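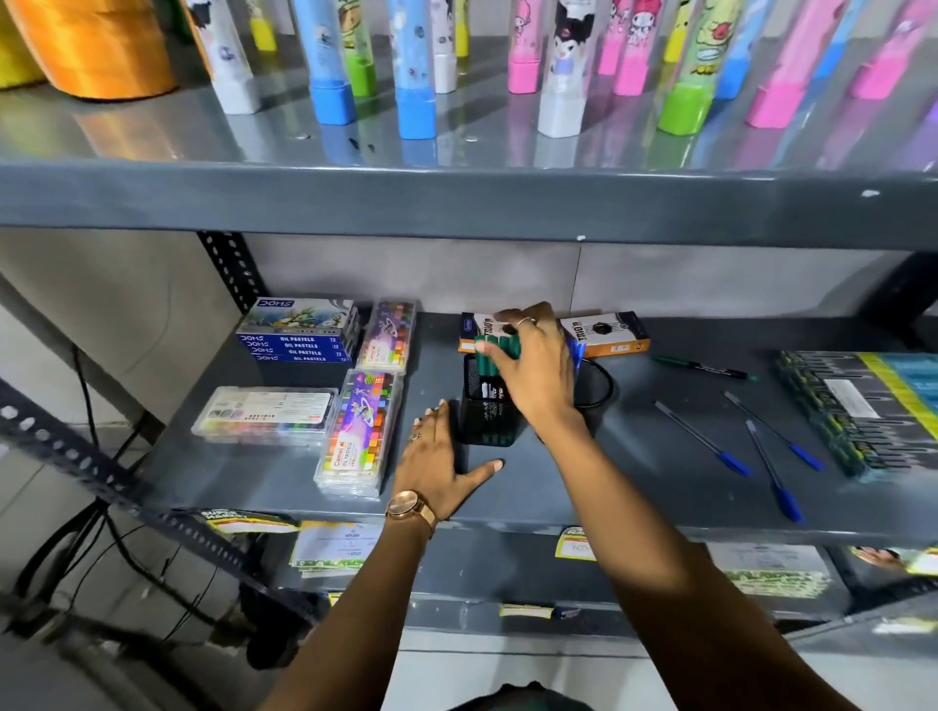 Wotia Gel Marker Set, reviewed after one school term

I buy the supplies for an after-school homework club, so I go through a lot of markers. Most of what I buy is whatever the store on the corner has that week. In August I decided to order one decent set and see if it lasted longer than the cheap ones. I picked the Wotia box because it had 80 markers in it and the price per marker was only a little higher than what I had been paying.

The box is a plain cardboard tray with a lid. The markers sit in two layers and the top layer lifts out on a paper sleeve. The sleeve tore the first week. I moved everything into cups and threw the box away, so I can't say how it holds up as storage.

Color range is good for the price. You get several of each basic color and a few odd ones, including a gray that the kids ignored and a dark teal they fought over. The yellow is too pale to read on white paper. It works fine for coloring in a shape but you can't write a heading with it. The browns look nearly the same as each other once they are on the page.

The tip is a medium bullet. It makes a clean line on copy paper and a slightly fuzzy one on construction paper. On thin notebook paper it shows through to the other side, so you lose the back of the sheet. It doesn't soak all the way through unless someone holds the marker in one spot.

Drying time is slower than I would like. Left-handed kids got ink on the side of the hand and then on the page. I had the same trouble with the Barrientos gel markers a couple of years ago, and those were worse. If smearing is a big problem for you, a regular water-based marker is the better buy.

The ink washes off skin with soap. On a cotton shirt it came out after one wash with warm water. On the sleeve of a light jacket there is still a blue spot after three washes, and I have stopped trying.

Caps are the best part. They click shut and you can hear it from across the table. We had a few left open overnight and two of those came back after a day with the cap on. By the end of term I had thrown out 23 markers. Most of them had simply run dry from use. A few had the tip pushed in, always by the younger group, who press hard. For comparison, I used to replace about 40 out of the same number over the same stretch.

The caps do not fit on the back end of the barrel. This sounds like a small thing, but it means loose caps roll off the table all afternoon. The Bisterora school markers have a cap that fits both ends, and I wish this set did too.

The labels are printed straight on the barrel and they rub off. After a month you have to go by the cap color, and the cap color is not a close match for the ink on the purples and the darker greens. I put a scribble sheet on the wall with a sample of each one. It helped.

I ordered from the Uvmont website. Shipping took a little over a week and the box came with one corner crushed, with no damage to the markers. Refills are not sold. There is a smaller set with the same tips if you want to try them first, and I probably should have started there.

Good: caps, color choice, washes off hands.
Bad: slow to dry, yellow is weak, labels rub off.

Four out of five. I have already ordered a second box for the spring.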